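Clothing > Vintage > Interviews

Last updated in May

Noel Dagdag has collected bowling shirts for 37 years and owns 532 of them. Most came from closed alleys near Lelluston.

"I started with my uncle's league shirt from Buckley Lanes," he says. "It had chain stitching on the back and somebody else's name on the pocket." 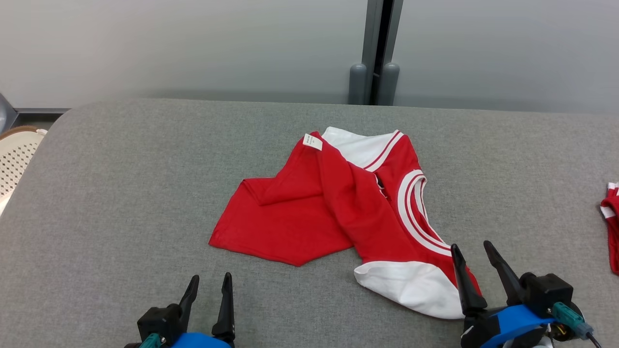 Red garment with white trim and a small white label.

Chain stitching is what he checks first. He turns a shirt inside out and looks for one continuous looped thread – later shirts often have printed lettering.

"Vomstead made good rayon until they switched mills," Dagdag says. "After that the collars went limp. I have 5 of the late ones and I don't wear them."
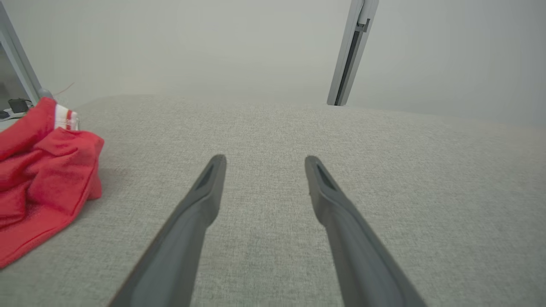
Washing and storage

He washes rayon by hand in cool water and dries it flat. Wire hangers are out.

"They leave points in the shoulders – I ruined 2 that way."

14 comments | 37 shares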